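Reading time: 2 min

Lolodari workers ask for proof before instrument sorting goes to robots

JINDLOW, 11/04/2026 - Staff at the Lolodari instrument service in Jindlow have asked their employer, Itico, to hold off on a second two-arm sorting cell until someone can show what the first one saves.

Itico put the first cell on trial in August and told staff it would "free up hands for skilled work." The staff group, which speaks for 169 people across the Jindlow site, would like to know whose hands, and which work.

"I have heard the word 'free' a lot this year," said Grażyna Borkowska, who has packed trays at Lolodari for most of her working life. "I used to sort and pack. Now I pack, and I also stand next to the cell in case it stops. Nobody has taken anything off my list."

The cell does one job. Two arms, one on each side of a wooden tabletop, handle scissors and other small metal instruments and a black tray that holds them. The staff group does not dispute that the arms can pick up a pair of scissors. It disputes the claim that picking up scissors is the slow part. Checking a hinge, spotting a bent tip and calling the ward about a missing piece are still done by people, and those steps are missing from the savings estimate Itico has shared.

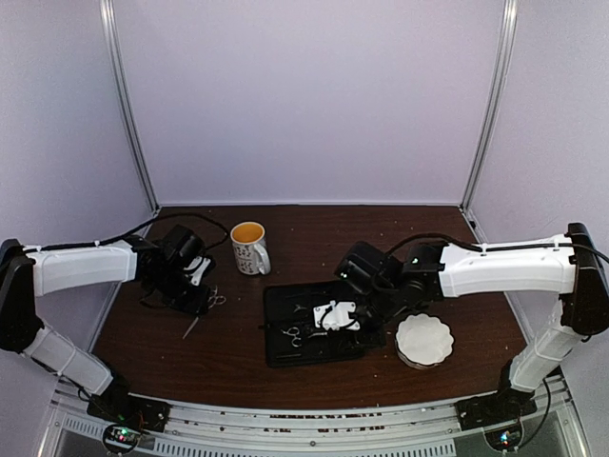 What staff are asking for

The group has sent Itico five requests. It wants the trial results published in full, including stoppages and trays redone by hand. It wants minding the cell written into job descriptions and paid at the technician rate. It wants training on shift, a promise of no cut in hours while the trial runs, and a 90-day review with packers in the room.

Cornel Vlad, site manager for Itico, said the company "welcomes the conversation" and expects to reply in writing. He did not say when. Asked whether a second cell had been ordered, he said no final decision had been made.

Araceli Aguirre, who speaks for the staff group, said members would wait for the letter before passing judgment on it.

"If the numbers are good, print them," Aguirre said. "We were told the same thing about the label printers, and we still write labels by hand on night shift."

Contact: Saskia Pryor, press desk, Lolodari Staff Group, Jindlow | © Lolodari Staff Group | Back to top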